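Werthorpe is a training and testing workshop for surface cleaning. We teach the part of the job that happens on tables and counters: collecting dry debris, transferring it to a bag, and leaving the surface ready for the next user. Cimmont, our first course, opened in June and has since had 300 participants.

## What we work on

Each station is a white table with a large brown mat. The mat sets the working area and gives pale debris enough contrast to be found. Test debris is mixed by size and texture — sponge pieces, crumbly chunks, crusts — and is placed by hand before each run. Tools are plain household ones: a plastic dustpan and black plastic bags.

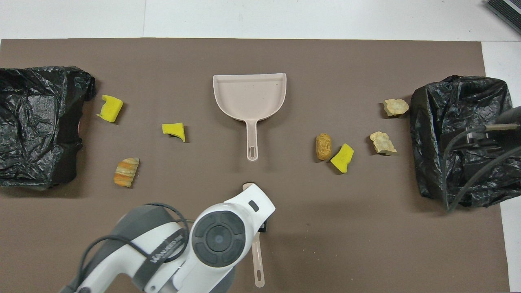
Piret Uibo wrote to us after the course that the crumbly pieces taught her more than the sponge did, as they break when pushed too hard and the job gets bigger. She asked for more of them in the second session. The current debris mix reflects that request.

## How a run is scored

A run lasts 10 minutes. We record three values:

- debris left on the mat
- debris dropped during transfer
- final position of the dustpan and bags

Tool placement carries the same weight as debris removal. A dustpan left face down on a mat fails the third item, even if the mat is clear. 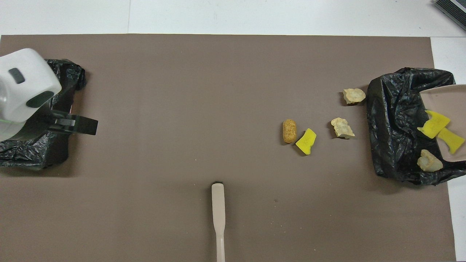
*Dustpan and black bags on the brown mat, Werthorpe.*

## Staff and contact

Triin Siliņa runs the courses. Ott Hunt maintains the stations and keeps the scoring sheets — 54 revisions so far. Group bookings go through the Zorholm office. Mats are replaced when the fold lines start to hold crumbs.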